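How a Workshop Plans to Buy a Robot Arm

Part of the Pinto series for readers aged 9 to 12

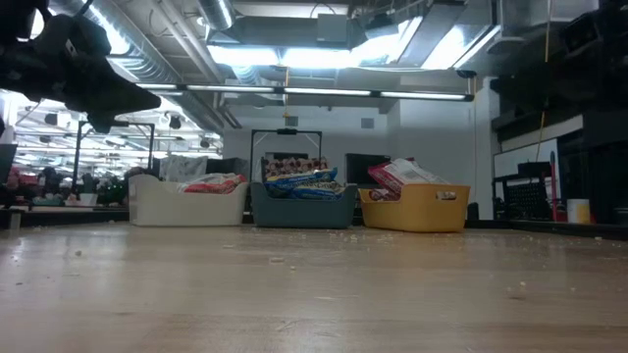 A robot arm is a machine that costs a lot of money, takes up a lot of room and stays in use for years. For these reasons, people who want one start with a plan. The plan is a written list of what the machine must do, what it will cost and what else has to be bought along with it. Engineers call the first part of this list the requirements.

Step one: describe the job

Suppose a company called Tastell wants a robot to sort snacks. "Sort snacks" is too short to be a requirement. The person writing the plan has to say what kinds of snacks, where they start and where they must end up.

A snack bag is soft. It changes shape when it is squeezed, and the air inside moves around. A cardboard box is stiff and keeps its corners. A rolled package is round and may turn when it is touched. Each of these is a different problem for a machine, so each one gets its own line in the plan. The line gives the size of the object, its weight and how hard it can be squeezed before it is damaged.

Bins are listed too. The sides of a bin limit how a gripper can get in. When packages are piled higher than the rim, a gripper can reach them from the side as well as from the top. When only one bag is left in the bin, the gripper has to go down between the walls. A plan that mentions only full bins will lead to the wrong gripper being bought.

Step two: choose the arm

Robot arms are compared using two main numbers. The first is reach, or how far the arm can stretch. The second is payload, or how much weight it can hold at the end.

Payload includes the gripper. This is a common mistake in first plans. If an arm has a payload of 5 pounds and the gripper weighs 2 pounds, the arm can lift 3 pounds of anything else. For snacks, that is plenty. For cans of paint, it is not.

Gopinath Varma plans equipment for a workshop named Wurka. He tells new workers to measure the table before they look at any catalog. "Put a tape measure where the arm will be bolted down," he says. "Pull it to the farthest corner of the farthest bin. Write that number down. Then add some." The extra is needed because an arm stretched out completely straight cannot move easily in every direction, in the same way that your own arm is awkward when your elbow is locked.

Step three: choose the gripper

The gripper is the robot's hand. It is usually sold separately from the arm and attached with a metal plate. Before buying, the planner checks that the holes in the plate match the holes on the arm. If they do not match, another part called an adapter has to be bought or made.

Some grippers have fingers. Others use suction cups, which hold an object by pulling air away from its surface. Suction works well on smooth, flat cardboard. On a crinkled bag, air can leak in through the folds and the object may drop. Fingers can hold both, but they need space on each side of the object to close.

Step four: list the small things

The arm and the gripper are the largest items in a budget, but they are only two lines out of many. The Wurka list for one sorting table also had these:

A table heavy enough that it does not shake
Bins in different colors, and spare bins
A camera, so that the computer can locate the objects
Metal frames for holding equipment
Cables, plugs and clips to keep the cables out of the way
A stop button that a person can reach quickly
Snacks for testing
Cleaning supplies

The last line looks unimportant – it was missing from the first version. Packages that are picked up many times wear out, and some of them split. Crumbs get on the table, and small pieces can work their way into moving parts.

Lighting is also checked at this stage. Shiny packages reflect ceiling lights, and a reflection can hide the printing on a bag from a camera. Moving a lamp or turning a table is cheaper than buying a better camera, so it is tried first.

Step five: add up the costs

Here is a small piece of a budget, for bins and test items only.

Bins and spares: $200
Test packages for one year: $300
Total: $500

The planner then adds an amount for things that were forgotten. This is called a contingency. It is money that is set aside and spent only if it is needed.

There are also costs that come later. A robot uses electricity. Its finger pads wear down and are replaced. Someone must be paid to teach it new jobs and to repair it. Gwenaël Chauvin, who checks budgets at a company called Pranon, returns any plan that stops on the day the robot is delivered. She asks for every year the machine will be in use, written in separate columns.

Step six: test before paying

Many sellers will run a test if they are asked. The buyer brings the real objects, in the real bins, and watches. The number of tries and the number of drops are both written down. Damaged packages are counted separately from dropped ones, as a robot may hold a bag firmly and still crush what is inside.

Try it yourself

Choose a job at home, such as putting socks in a drawer. Write one line for each kind of object. Measure the distance from where a robot would stand to the back of the drawer. Then list everything you would have to buy, starting with the arm and ending with the smallest clip.

Words to know

Requirement: something the machine must be able to do.
Payload: the most weight an arm can hold, including its gripper.
Adapter: a part that joins two other parts that do not fit together.
Contingency: money kept for costs that were not expected.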